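The Arm Stopped, and the Report Stopped With It

I have read the incident summary from the Trerham plant three times now and I still can't tell you what went wrong there. I can tell you what the summary says went wrong, in one line, near the bottom: "unexpected contact during grip." The arm closed on a panel, pushed when it should have waited, and kept pushing until someone hit the stop. The panel was scrap. The rail it was fixed to had to be replaced. A woman on the next station had her sleeve pulled and went home with a sore wrist.

Unexpected by whom? The arm was put there to make contact. It does so 800 times a shift. If the one thing a machine does all day can be filed under unexpected when it goes badly, the word has been emptied out and we should stop paying people to write it.

What bothers me more is the fix. The supplier, Gedora, lowered the closing force, cleaned the sensor, ran 200 cycles on a Sunday with the line otherwise shut, and signed the cell back into service. Two hundred cycles is a quarter of a shift. The fault had shown up once in months of running, so a clean result on a quiet morning tells you very little — and everybody in the room must have known that when the form went around.

I'm told the grip log from the day of the fault was overwritten. The controller keeps five hours and then starts over, and the day shift was well into its next batch before anyone asked for it. I don't think anything was hidden. I think a company bought a machine that forgets, put it beside people who don't, and then asked the people to fill in the gaps from memory.

The Piltesano line had a similar stop last February. Different arm, same gripper, same phrase in the report. When I asked whether the two cases had been compared, I got a polite answer about separate contracts.

Supporters of these cells like to say that handling a flat panel is easy work. I've never believed it. A pale glossy surface throws light back at whatever is looking at it, a thin rim gives you very little to close on, and being off by a few millimeters puts one finger on the wrong side of the metal. 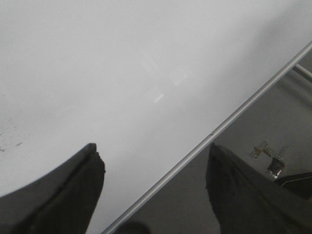 Gajdoš, who read a draft of this, thinks I am being unfair. Hand loading hurt more wrists in a year than the arm ever has, he wrote back, and if I want every stop explained down to the last bolt I will end up with plants that never report a stop at all.

He may be right about the wrists. I'd like to see those numbers next to the others, with the near misses included, and so far the plant has shown me neither. On the second point I don't follow him. A report that explains nothing is already close to no report, and it has the added trouble of looking finished.

My request is small. Keep the logs longer than a shift. Test the repair at full speed, with the line running and the neighboring station cleared. Send the Trerham file to Piltesano and the Piltesano file to Trerham, contracts or no contracts. Until that's done, I would not stand at that next station, and I wouldn't ask anyone else to.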